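**Whiteboard wiping: does the Drendelby result hold up?**

**prirkis_pete**

Has anyone else read the Drendelby write-up on two-arm board wiping? The claim is 90 per cent success on a policy trained from teleoperated demos, one arm steadying the board while the other picks up the eraser and wipes. I've been through it twice and I still can't find what they count as a success. There's a line saying the board was "cleared to a satisfactory standard", and that's your lot.

Satisfactory to whom? If a person looks at it and nods, fine, but say so, and say whether that person knew which policy they were looking at.

**Hatice Çınar**

It's in the appendix, second table. A run passes if no character can be read afterwards. Smears are allowed.

I don't mind that as a rule. If you wipe your own kitchen board and there's a bit of blue haze left, you'd still call it wiped. What bothers me more is that it's one number for the whole job. Picking up the eraser, holding the board and wiping are separate things that can each go wrong, and they're all folded in together.

**prirkis_pete**

Thanks, I'd missed the table. I'll take back the "can't find". I don't take back the rest of it. "No character can be read" depends a great deal on what was written and how neatly.

**morganrig**

We've been trying to repeat it on our cell since April, so I can add something. Same general layout, two arms facing in over a white table, a small board on feet, a bone-shaped eraser. We write on it by hand before each run. I'd rather show you than argue about handwriting in the abstract.

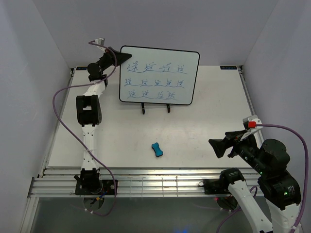

*Our cell, three rows on the board, eraser still on the table.*

My view for what it's worth: the method does something. Our copy wipes boards. It doesn't get anywhere near the published figure. Over our last 10 runs with the board set at a bit of an angle we had 2 passes by their rule. With the board square on it was much better, but I haven't got a proper set for that yet so I won't quote it.

**tallow**

So the published result is rubbish, then.

**morganrig**

I didn't say that. Ours is a copy built from a write-up, and there are plenty of places where we could have got it wrong. The demos were done by different people, for a start.

**Hatice Çınar**

Useful picture, thank you. Two things I'd ask about.

The bottom row is shorter than the ones above it and stops well before the right side. If your demos mostly had text like that, the policy could learn to stop wiping early on the last pass. Do you vary the length of the rows?

And the left gripper is closed and over the top left of the board. Is your policy meant to hold the board there? A closed gripper can lean on something but it can't grip it, and those little feet don't look as if they'd put up much of a fight against a firm wipe.

**morganrig**

Row length: we vary it, but not in any planned way. People write what they feel like. You may well be right that the shorter last row has crept in as a habit.

Left arm: ours ends up doing a bit of both. Some of the demos pinch the edge and others only press on it, and the policy picks one or the other. I've asked for the pressing ones to be taken out and trained again without them. The argument is still going on.

**branico_bob**

I'll be the one to disagree with Hatice. I don't think separate scores for each stage would help at all. We did that at Branico for a cloth-folding job and all it gave us was a table full of high numbers and a pile of badly folded cloths. The stages looked good because each was judged kindly. One number for the whole job is harsh but at least you can't hide in it.

**Hatice Çınar**

Give both, then. I never asked for the whole-job figure to be dropped.

**branico_bob**

Fair enough. People do quote the kinder one, though, every time.

**prirkis_pete**

Can I drag this back to the board angle? Morganrig's board is tilted a touch and the pass rate falls through the floor. If I'm reading the Drendelby setup properly, theirs was put back against a mark on the table before every run. So what they've shown is wiping a board in one place. The summary talks about "arbitrary writing on a whiteboard". Arbitrary writing, perhaps. The whiteboard wasn't arbitrary in the least.

**tallow**

Every paper does this.

**prirkis_pete**

I know they do, and I'm going to keep moaning about it.

**morganrig**

On the mark: yes, I read it the same way. I wrote to them and had a short, friendly answer. They said they had moved the board in 12 of the test runs but hadn't split those out, and would look for the logs. No logs so far.

What I'm planning next is the square-on set and the angled set, same writer, same pen, with the person judging the board kept out of the room until the arms have stopped. If anyone wants a particular case in there, post it before Wed 11 January and I'll try to fit it in.

**Hatice Çınar**

Long top row with a short bottom row, then the other way round. And please start the eraser somewhere different at least part of the time.

**branico_bob**

An empty board. I'd like to know if it wipes that as well.

**morganrig**

Both going on the list. I have a nasty feeling about Bob's.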